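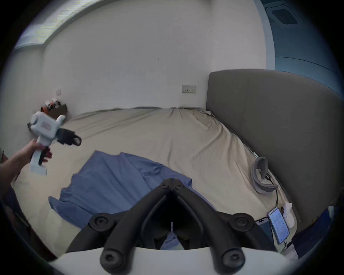

Clostero: folding clothes on a bed

Hello, and thanks for downloading this. I'm Widad, and Clostero is my collection of laundry folding sessions, all done on beds, because that's where I fold (and where most people I know fold, whatever the nice catalogues with their utility rooms would have you believe!).

What's in it

There are 264 sessions and 1,016 separate folds. Mostly shirts, then pillowcases, tea towels and a handful of baby vests that I regret including, they're so fiddly. Each session begins with one item spread out on the sheet and ends when it's folded or I've given up. The give-ups are kept and marked "left".

How the folders work

One folder per session, with a notes file in each. The notes give the item, the fabric as it says on the label, and which fold I used:

flat: sleeves in, then halved twice
thirds: the shop fold, long and narrow
roll: for drawers, Tarek Tannous's favourite, not mine

Tarek did 33 of the sessions and his are marked TT. He starts from the collar and I start from the hem, so do check the initials before you compare anything.

Things to know

I didn't iron or smooth the bedding first. A fitted sheet creases as you work on it and I left it at that. Five sessions have the wrong fabric in the notes (I'd mixed up cotton and viscose) and I'll put those right in the September update.

Duvet covers aren't in here. I tried one, got in a terrible tangle, and it's going in a separate set called Maglaya once I've calmed down.

Use it for whatever you like, just mention Clostero somewhere.

Widad Dabbas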